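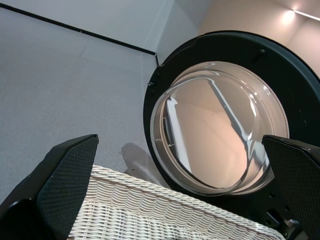 What's the best way to stop a woven basket snagging your knits?
Line it with an old pillowcase, opening folded over the rim, and wash the pillowcase whenever it starts to smell.

Home Rooms Laundry Kitchens Gallery Contact

Print this page | E-mail this page

December, by Sunil Mridha

Laundry corner, Nalley Road, Grendgate

Quick one this week. Not many pictures, lots of notes, sorry, am writing between loads. Job 2423 if you're following the list on the Zornham page. Small flat, one washer, one basket, nowhere to put anything. Sounds familiar from the e-mails you lot send in.

Picture 1, top of page. White woven basket with a thick braided rim, pulled up close to the washer door. Front loader, black ring round the glass. Pale grey wall behind.

Couple of things on the basket. Woven ones are lovely and light and they breathe, so damp towels don't go sour quite as fast as they do in a plastic tub. Still wouldn't leave them overnight. They do shed bits though. Run a hand round the inside when you get a new one and snip anything sharp. White shows every mark, so a soft brush and a bit of soapy water once a month, then dry it out in the air. Not on a radiator, it goes brittle and starts creaking.

Door glass. Wipe it. Takes ten seconds. Do the rubber seal at the same time, get a cloth right down into the fold at the bottom, that's where the hair and the coins and the grey slime live. Leave the door ajar after the last wash of the day. If you've got a toddler or a cat, check the drum before you load, every single time.

Loading height was the big moan in this one. Basket on the floor, bend down, stand up, bend down again. Cheapest answer is to get the basket right up to the door so you're only moving things a few inches. Next cheapest is a low stool. Posh answer is a plinth with a drawer under it, Vachon do one, I was quoted £395 fitted which made my eyes water. Didn't go for it. Measure your machine before you even look at those, and check the maker says it's allowed on one.

Sorting, since several people asked. I do 2 piles, darks and everything else, and whites get a go on their own when there's enough of them. Socks in a net bag or you will be hunting behind the drum seal for them. Jeans inside out. Zips done up, bras hooked, pockets emptied, and yes that includes the little one.

Don't pack the drum tight. You want to get a flat hand in above the clothes. Half the "my machine doesn't clean properly" e-mails are down to this, other half are too much powder. Use less than you think. If there's foam on the glass at the last rinse you've used too much, so run it again with nothing added.
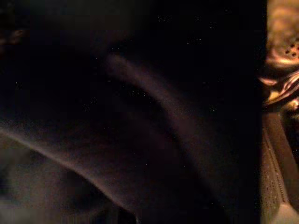 Picture 2. Very close in, mostly dark, gold and brown down the right-hand side.

Few more bits while the spin finishes.

Darks: wash cool, dry out of the sun, turn them inside out first. Anything new and deep coloured goes in on its own for the first wash. I ignored that in the summer and had mauve tea towels for weeks.

Shelf paint: had three e-mails asking for a washable paint that copes with steam. Anything sold for bathrooms will do it. Let it cure properly before you stand bottles on it, mine stuck and took a ring of paint off wiht them.

Hooks: 23 cm apart is plenty for shirts on hangers. Closer than that and they crease each other.

Filter: when did you last do yours? Towel down first, shallow dish under the flap, turn it slowly. Do it Saturday morning and get it over with.

Airing cupboard next, then the Zornham hallway, which has a lot of coats in it. Send questions in the usual way, I'll get round to them when the ironing's done.

S.M.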